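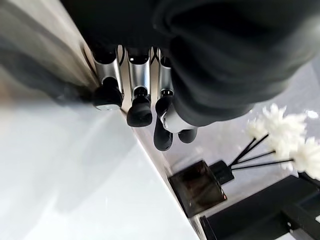 Fan vibration on the Jumus blower is 4 mm/s at 1,406 rpm, single plane, after a trial weight. I suspect bearing play, not imbalance. 

Balancing > Field work > Fans
Rizwan Jayasinghe, 20th June

fedoruk_r: Phase steady? If it drifts 30 degrees between runs, stop adding weight.

Lovely Ignacio: Disagree – drift can be belt beat. Pull the belt, rerun.

fedoruk_r: It's direct drive.

Last updated: 2 replies ago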